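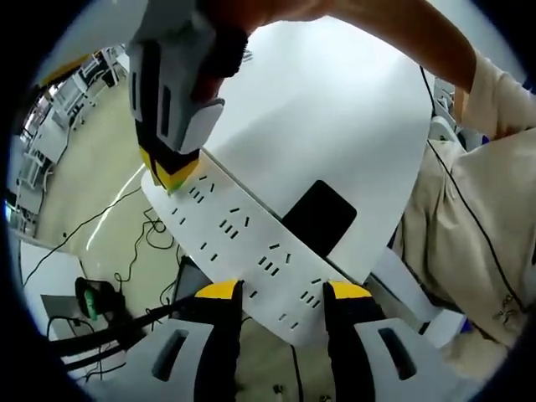 # Groteo Flat Extension, white

A power strip is the least glamorous thing you will ever buy on purpose. You'll put it behind the desk, forget it exists, and think of it again only when you're on your hands and knees with a torch in your teeth. We have tried to make that second part less miserable.

The Groteo Flat is long, thin and white. It has a rounded end, so it slides behind furniture without catching on the carpet or taking a bite out of the skirting board. The face takes two-pin and three-pin plugs, set in groups along its length, and the slots sit at a slant. People ask about the slant more than anything else. It lets a plug with a fat body lean off to one side, and its neighbour still gets a look in. It won't save you from the really enormous chargers, the ones built like house bricks, but it gives you a fighting chance.

## What it's for

Desks, mostly. Bedside tables, the shelf where the phones go at night, that corner of the kitchen where the radio and the tablet and somebody's toothbrush charger have been quarrelling over one outlet for years. It's light enough to pick up and move when you change your mind about the room, and you will.

It isn't for heaters, kettles, irons or tumble dryers. Those want a wall socket to themselves. Please don't plug one strip into another strip either, however neat the sum looks in your head. And keep it indoors. A porch counts as outdoors if the rain can get at it, as one of our customers in Dusus argued with us at some length.

## Details

- **Colour:** white. We did a black one for a while and everybody lost it under the desk.
- **Length:** 50 cm
- **Lead:** 80 cm, fixed. Measure before you order. It's shorter than you're picturing.
- **Catalogue number:** 477 (the black one was 444, if you're trying to match an old order)
- **Sockets:** mixed two-pin and three-pin
- **Fixing:** none needed, it lies flat. Adhesive pads are sold separately and are quite hard to get off again, so be sure.
- **Cleaning:** unplug it, then a dry cloth. A dry one.

Check the plug on the lead against the sockets in your own wall before ordering. We sell to several countries and they have not managed to agree on this.

## In the box

One strip, one sheet of instructions folded far too many times, and a strip of blank white labels for the plugs. Use the labels. Joana Mota in our returns office reckons half the "dead" strips sent to her are fine and it was the lamp that had been unplugged. She is very patient, and she does send them back with a note.

## Questions we get

**Can I mount it under the desk, upside down?**
You can, with the pads. Press hard, leave it overnight before you plug anything in, and make sure the lead isn't taking the weight.

**Does it have USB?**
No. The Nodiline Flat does, and costs more. If you already own a drawer full of chargers, you may as well give them something to do.

**Does it come with a switch?**
No switch. We had one on an early version and it was exactly where your foot goes.

**Will it go yellow?**
Left in full sun on a windowsill, white plastic tends to, sooner or later. Behind a desk, you'd have to be looking very closely.

**Can I get a longer lead?**
Not at present. Annapurna Varma looks after that side of things and has a list of people waiting, so write in and she'll add you. We hope to have a longer one in December, and we've hoped that before.

## Delivery and returns

Orders go out from the Panganiban warehouse, normally the next working day. If yours turns up cracked or with a loose socket, don't use it and don't try gluing it. Send it back in whatever box you have and we'll replace it. If you've simply gone off it, you can return it unused, ideally with the labels still on their backing.

Page last checked 19 Jun 2020. The price shown at checkout is the right one, whatever the old leaflet says.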